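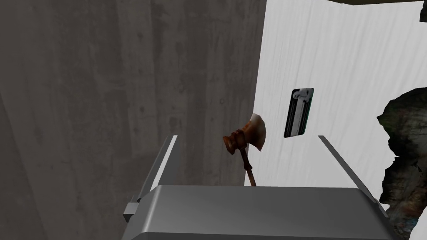
Gripper with open fingers, computer view.

Monthly Safety Checklist - Rekby building, ground floor and storage
Month: October
Inspected by: Helju Rimkutė
Copy to: Laine Paulauskas, Fathima Akanda

1. Main entrance and exit doors - OK
Door closes by itself. The rubber at the bottom is worn on the left side, please order new one before winter.

2. Emergency exit, back corridor - NOT OK
Two boxes with paper were standing in front of the door at 8:40. I moved them. This was written also in the last checklist.

3. Fire extinguishers - OK, with comment
All seals are in place. The one by the kitchen has the inspection tag turned to the wall, so the date is difficult to read.

4. Emergency lights - NOT OK
The light above the stairs stays on for 8 minutes when power is off. Lucero Cuadros has asked Žukauskas for a new battery.
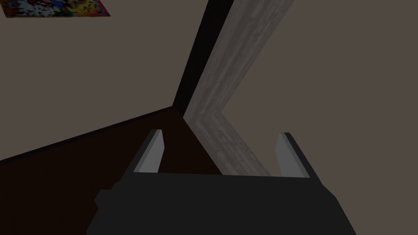
Dark gray gripper, seen from behind.

5. First aid box - PARTLY
Eye wash is present. Plasters are almost finished. Burn gel is missing.

6. Shelves in storage - OK
Fixed to the wall. The top shelf is marked for maximum 25 kg and I ask everybody to respect this number, also for short time.

7. Ladder - OK
Feet are clean and not damaged. Label is readable.

8. Electrical cabinet - OK
Locked. The key is with Sigita Paju. Meter reading 2,369.

9. Kitchen - NOT OK
The extension cord behind the kettle is connected to a second extension cord. Please remove it, the kettle must go directly in the wall socket.

10. Floor in the corridor - OK
Mat is flat and dry.

To be done by Monday: points 2 and 9.
Points 4 and 5 I will check again when the parts come from Bastorholm.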